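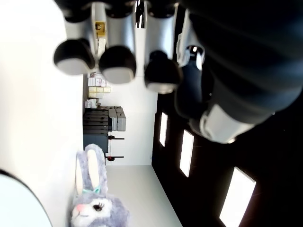
Attachment (1) — click to enlarge

Tank pump cuts in and out all night

rattana_c
Posts: 41

We moved to a place outside Darnley in winter and it's all tank water, which is new to us. The pump is a Trolten on a pressure controller, under a little tin cover beside the tank. It has started running for a few seconds every ten minutes or so through the night with every tap in the house off. The bedroom is on that side so I hear every one of them.

Done so far:
checked the toilets with food colouring in the cistern, no colour in the bowl after an hour
washing machine taps off
garden taps off, all three
cleaned the filter screen

Still does it. Is the pump on its way out, or is this something else? A new one the same is a fair bit of money so I'd like to know before I ring anyone.

Rattana Chaimongkol

galvo
Posts: 1000

You've got a leak or a check valve that isn't holding. The pump itself is almost certainly fine. It's doing what it's told, pressure drops and it starts.

Easy way to sort out which. Pump off at the power point, then shut the valve on the outlet side of the controller if there is one. Turn the power back on. If it still cycles with that valve shut, the trouble is between the valve and the tank. If it stops, it's the house side.

millet
Posts: 80

Do what galvo says, but check the hot water system as well. The relief valve on ours dribbled down a pipe behind a hydrangea for most of a year. The pump ran every quarter of an hour and I blamed the pump the whole time.

rattana_c

There is a valve, a lever one, right after the controller. I'll try it when I get home from work. Hot water relief pipe was dry this morning. Thanks both.

DustyK
Posts: 236

I'll disagree with the lot of you. Throw the pressure controller away and put in a proper pressure tank with an old-style switch. Those electronic controllers are rubbish. They start the pump every time somebody rinses a cup. With a pressure tank you've got some water stored under pressure, a small drip doesn't matter and the pump gets a rest.

galvo

A pressure tank will hide the drip, Dusty. It won't fix it. She'd hear the pump every couple of hours and still be losing the water. In December that matters.

DustyK

Depends how much water. I ran a weeping garden tap for two summers and never ran short.

galvo

How big is your tank?

DustyK

Two big concrete ones and a bore.

galvo

Right.

rattana_c

Tried the lever valve. With it shut, the pump ran once when I turned the power on, then nothing for forty minutes. Opened it again and it was back to cycling before I'd finished my tea. So it's on the house side, if I've understood you.

The trouble is the house side is a long run of poly pipe under the lawn, and I don't know where it goes. The previous owners left a folder with the oven manual and the warranty for the Hellström heater but nothing about pipes.

galvo

You've understood it. Is there a second valve where the pipe comes up at the house? If so, shut that one and leave the pump one open. If it still cycles, the leak's in the lawn.

millet

And walk the line early, before the sun gets on it. Look for a green patch or ground that gives under your foot. If the lawn is all brown at the moment it should show up nicely.

Pete_at_Alero
Posts: 216

We're on tanks here in Alero as well. Before you dig anything, look for old taps. Farm places are full of them. Ours had a stock trough at the bottom of the block that wasn't on any plan, float valve stuck half open, filling up and running into the creek. The horse it was for was long gone.

rattana_c

There's a valve at the house, behind the gas bottles. Shut it and the pump kept going. So it's outside somewhere.

No soft spots that I could find, but there's a strip of kikuyu along the back fence that is much greener than the rest. I'd put it down to the neighbour's sprinkler. Pete, I'll look for a trough.

DustyK

Kikuyu's green if you look at it sideways. I wouldn't go digging on that.

millet

It's not that green in a dry spell. I'd have a poke with a long screwdriver.

Pete_at_Alero

Go gently with the screwdriver. You can put a hole in old poly and then you've got two leaks.

rattana_c

Update. I went along the back fence with a rake and a hand fork. Found a tap post, snapped off near ground level and grown over. The stub has a plastic cap on it and the cap is split down one side. The ground under it was wet a long way down.

I can't get the cap off. I rang Biljana Obradović in Darnley, who did our gutters' downpipe connections, and she can come out tomorrow afternoon. She said not to force it as the thread could go. In the meantime the pump gets switched off overnight and there's a bucket in the bathroom.

galvo

Good find. Get her to put a valve at the takeoff while she's there, if she can find it. Then the fence line can be isolated if it goes again.

DustyK

Still reckon you want a pressure tank.

rattana_c

I asked her about the pressure tank, Dusty. She said it's a reasonable thing to have but she'd spend the money on the first flush diverter before that. Ours is cracked apparently. One thing at a time.

Fixed now. Brass cap on the stub, and a valve in a green box where the line splits off near the lemon tree. The pump ran once last night, at 2 am, and that was me getting a glass of water.

millet

Draw a map and put it in the folder with the oven manual.

rattana_c

Done already, on the back of the heater warranty.

Pete_at_Alero

Did you find a trough in the end?

rattana_c

No trough. Found a bath, but it isn't connected to anything.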